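Hanging day safety checklist, Dalisay Gallery, with my comments
Walked through 4 October 2019 with Edgardo Pascual from the hall

Sorry for the length, I get carried away! This covers the Ranano members' photography show, and I've written down what we found as we went.

1. Front steps and entry. OK. Handrail is solid and the mat lies flat. Please keep the ramp clear while you're unloading (I know it's the handiest spot to park a trolley, I've done it myself).

2. Hanging rails. OK except the north wall, where 2 hooks had spread open. Edgardo has binned them. Anything over 20 kg goes on the brick wall with two fixings, no exceptions, even if it looks better by the window.

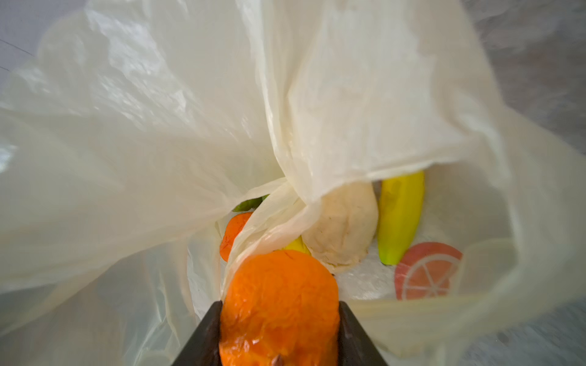 Can I hang my own print if I get there early?
Please wait for one of the hanging crew. They have the rail keys and the good ladder, and they'll let you hold the level if you ask nicely.

3. Ladders. One pass, one fail. The tall aluminium one is fine. The old timber stepladder has a cracked tread and I've taped it shut, so leave it be until it goes to the tip.

4. Glass and frames. Needs attention. I went over the works already dropped off and found a chipped corner on entry 19, a lovely big beach panorama. It's face down on the bench with tape over the chip. Gloves are in the top drawer. If your frame has sawtooth hangers we'll have to send it home, sorry, D-rings and wire only. 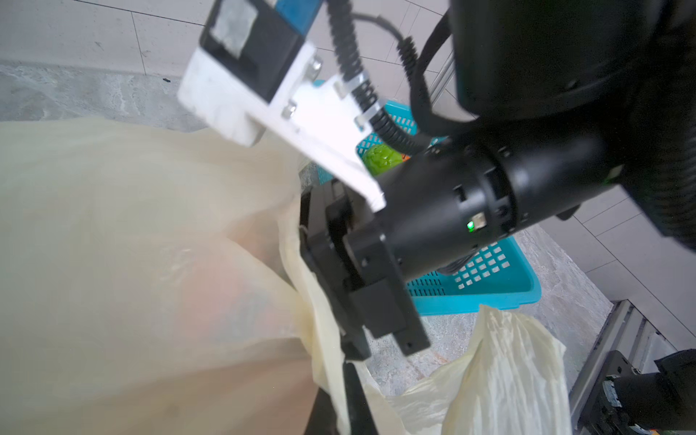 5. Spotlights. Mostly OK. The track over the Brurnenlow prize wall runs very hot, so let it cool before you go fiddling with the angles. One fitting had a frayed lead and it's been unplugged and tagged.

6. Exits and extinguishers. OK now! The back door had a stack of plinths in front of it when we arrived and I may have said a rude word. They're in the storeroom. Extinguisher tag is current and we've got it checked again in January.
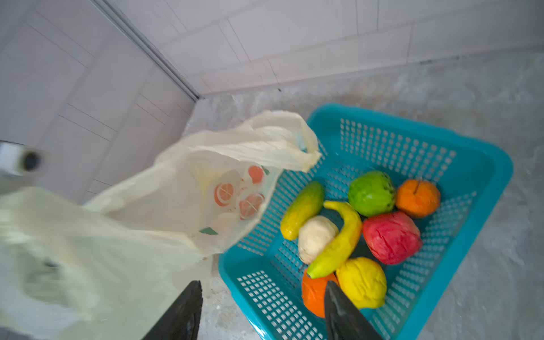 7. Opening night cords. Not done yet. The slideshow projector needs power from the side wall, and I want that cord taped down the whole way, colour doesn't matter. Flikuvus are lending us rubber cable covers for the doorway.

8. Alarm. Tested, works, very loud. Panel reference is 3622 if you have to ring the monitoring people.

Still to do: items 4 and 7, plus new hooks for the north wall.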